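The Bag Problem

By half past four the hallway outside the old metal shop at Clutgate is stacked with backpacks, and you can hear the argument from the stairs. It's about pinching. Specifically, it's about how hard you should pinch something that has no edges, hardly any weight and a new shape every time you touch it.

The Clutgate robotics club has 13 members and one big date ahead of it, the household skills meet at Dundiven in January. Last season the club went in with a can-stacking routine and came home happy. This year they've picked soft stuff - bags, sleeves, dishcloths - and they are having a wonderful time being bad at it.

"A can is always a can," says Abla Najjar, who is in her second year with the club and has the laptop covered in sticky notes to prove it. "You learn it once. Then you try film, and you have to start all over again!"

The plan goes like this. Students work a hand-held gripper through a task themselves, over and over, while the camera on it records what the fingers see. The recordings then go to train the arm, a secondhand bench model everybody calls Rieger. Each student gets a turn of five minutes, then swaps out and labels clips. Labeling is the dull job, and there's a chart on the wall to keep it fair (there are also complaints about the chart).

Nuno Tavares runs the club and teaches physics the rest of the day. He loves the bag task because it wrecks everyone's first idea. Students want to grab the middle and squeeze. Some of them want to sneak up on a corner. One group spent two full sessions on a move they call the Girnen, a sideways scoop that pushes the film into a ridge before the fingers close. It's lovely to watch when it's done well, and the group will happily show you again if you ask.
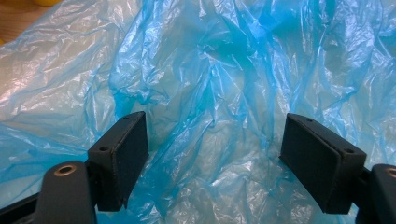
Gerd Ackermann thinks the club should be recording more failed grabs and keeping every one of them, on the grounds that a machine shown only clean pickups will have no idea what to do after a slip. Tavares half agrees. The failed clips now get a folder of their own, and three students have asked to take it on as their project for the rest of the term.

There's still plenty to sort out before January. Glare is a headache, and someone wants to try the whole thing with the blinds down. The finger pads may get swapped for something grippier. And the dishcloth hasn't even come out of the drawer yet - Najjar has already called first turn on it.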